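Workshop notebook, September. Harmonium, continued

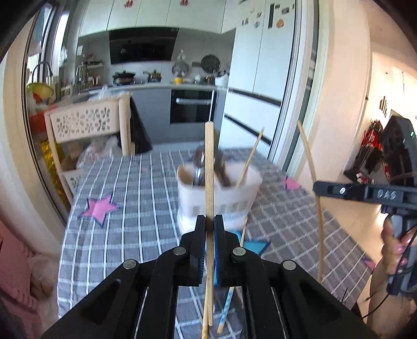
Thin wooden stick, held upright.

09.40. The harmonium is a Lindholm, or says it is. Viola Bassi found 1906 pencilled inside the case, next to a sum that somebody got wrong. Serial number on the back rail is 2222, which Remo Mazza considers lucky and I consider a misreading. One of those twos has the posture of a seven.

State of play: bellows off, reed pan out, 6 reeds silent and one that speaks whether invited to or not. The silent ones were mostly fluff. I drew the first four, brushed the tongues and they came back without complaint. The fifth had a sliver of old glue under the tip. The sixth is cracked at the root and will have to be replaced, so I have written to Zivero asking what they have in that pitch. Their last reply took long enough that I had forgotten the question.

11.15. Bellows cloth. The old stuff is stiff as toast along both folds. Someone has patched it before with what smells like bicycle repair glue, and over that a second patch to hold down the first. Steamed it all off. The boards underneath are sound apart from one corner, where a screw hole has been filled with matchsticks. I left the matchsticks. They are doing better work than the patches did.

Hot glue at 2 parts water to one of granules is too thin for the hinge strips – they slid about like wet leaves. Next batch thicker. Viola says she told me this in the spring. There is nothing in the book about it for the spring, and I have looked.

14.30. The uninvited reed: its pallet isn't seating. Felt is moth-eaten at the back edge, leather gone shiny. Swapped it for new felt from the Fletitz roll and the note now sounds only when asked, though with a slight wheeze on release. Suspect the spring. Remo suspects the damp. Remo suspects the damp in most matters.

To do: bend the pallet spring a touch and try again. Cut cloth for the long side, allowing extra at the corners this time. Find the good reed hook, last seen on the Sekance job. Ask the owner if she wants the candle bracket put back, as the holes don't match anything.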